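Gerka home robot planner, two months in

I run a small guesthouse with my brother-in-law Colton Fraser, and we've been going back and forth on whether a two-armed robot makes any sense for the place (doors, linens, carrying stuff down the hall). Before spending real money I paid $59 a month for Gerka, a planning program that lets you drop a robot into a simulated room and try it out. I love it, mostly!

The room library is what sold me. We have sliding doors all over the upstairs, so I went straight for the Japanese-style set and spent way too many evenings in there, trying the arms at different spots near the doors.
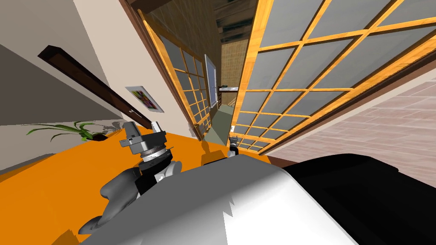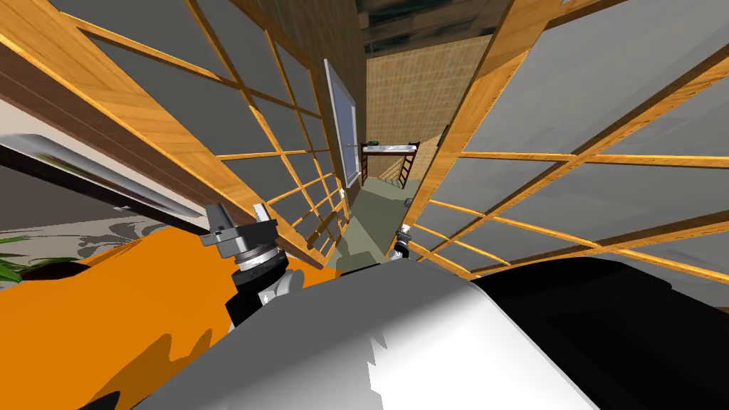 Sliding doors in Gerka, both from the robot's side.

The budget sheet is the other half of it. You type in the robot, the grippers, spare parts, training hours, and it keeps a running total next to your test runs. Ours came out around $200 a month higher than Colton's guess once service was in there, so that was a fun dinner. I'd also tried Trultirell, and it's prettier, but its cost page is one box and a total.

Gripes: the camera tilts like crazy and I never found a way to level it, and shadows go patchy. Export to a spreadsheet drops the notes column. Support wrote back in July and said they're working on that one.

Worth it for a couple of months of planning, then cancel. We're holding off on buying until spring.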